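October, bench notes, cont. (started 8.40, tea already cold)

Right, the marmalade-coloured glaze. I said last time I'd stop fiddling with it and I have not stopped fiddling with it. Batch 61 came out of the kiln this morning and it's the closest yet, a proper warm amber where it's thick and a sort of toffee brown where it breaks over the rims. I was so pleased I went and showed Magdolna before I'd even had my coat off, and she turned the bowl over and pointed at the pinholes in the foot. Fine. Pinholes. But look at the colour!

For anyone picking this up after me: same base as 58, iron oxide up a touch, and I swapped the old whiting for the new bag from Foltden. I know, I know, two changes at once. Sivaprasad has already told me off. In my defence the old bag was down to the scrapings and I'd promised myself a firing before the end of the week. I'll run the pair again with the old iron amount and the new whiting so we can tell them apart.

The sieve is a nuisance. The mesh has started coming away from the ring on one side and I'm sure lumps are getting round it, which could well be the pinholes or some of them. I put this batch through twice and still found grit at the bottom of the bucket. Chin-lung thinks we should buy a decent one and be done with it. I've asked Cellero for a price and they haven't come back to me. If they're slow again I'll try Pruvus, though last time their parcel arrived with no lid on anything.

Firing was the small kiln, top temperature 1240, with a fifteen minute hold and then lid shut until morning. No peeking (I peeked once, at 7, just the bung, doesn't count). Cones on the middle shelf were down nicely. The bottom shelf was cooler than I'd like, the cone there had barely bent, and the two tiles from down there are noticeably drier and more mustardy. Quite nice as a colour in its own right, mind you. Keeping those.

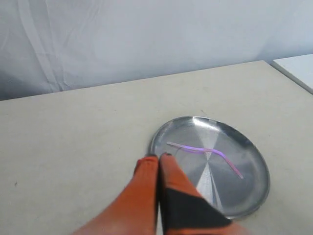 So the question is whether the pinholes are the sieve, the biscuit firing or the hold being too short. My money's on the biscuit. We've been rushing it, and the new clay has a lot more muck to burn out than the old stuff. Xuân had the same trouble with her tall cups in the spring and cured it by going slower through the middle of the biscuit, between 700 and 900. I've dug out her sheet and pinned it over the sink, slightly splashed, sorry Xuân.

Plan for the next one:

- six tiles, slow biscuit, glaze 61
- six tiles, usual biscuit, glaze 61
- three bowls, slow biscuit, half an hour hold
- nothing on the bottom shelf except a cone and a bit of kiln wash

Mixing enough for 3000 g dry this time so everything comes out of one bucket. I worked out the water on the back of an envelope and then lost the envelope, so I weighed a full jug of slop and went from that. Came out at a density I'm happy with, like single cream, and a finger dipped in comes out with the knuckle lines still just showing. Very scientific. If you want the number, it's on the bucket in red pen.

885 g of 61 left over in the old bucket, dry weight, worked out before I topped it up. Please don't use it for the shop mugs yet! It's been on exactly one clay and I've no idea whether it crazes. I poured boiling water into one bowl at lunch and heard nothing, but I've been caught out before, that lovely blue went ping on the shelf a fortnight after we'd sold half of it. I'll leave two bowls by the radiator and ink them later on.

Other bits. Chandrasekhar rang about the Šťastný job, the soup bowls. They're after a lip that's a bit more rolled and they've gone off white. I mentioned amber, casually, as you do, and he said send a sample. So now there's a proper reason to get rid of the pinholes. I've told him no promises on dates.

The big bats are warping again, the thin ones worst. I stacked them flat with the bag of grog on top and we'll see. Also somebody has had my good loop tool, the one with the blue tape. It'll be under something.

4.15: threw four more test bowls while the slop settled, all from the new clay. It's short when it's stiff and floppy when it's wet, and there's a tiny window in between where it's an absolute joy. Bowl three was in the window. Bowl four wasn't and is back in the reclaim. Turn the feet first thing tomorrow, before they go too hard.

Workshop notebook, shared copy. Corrections to the glaze bench, please. Back to top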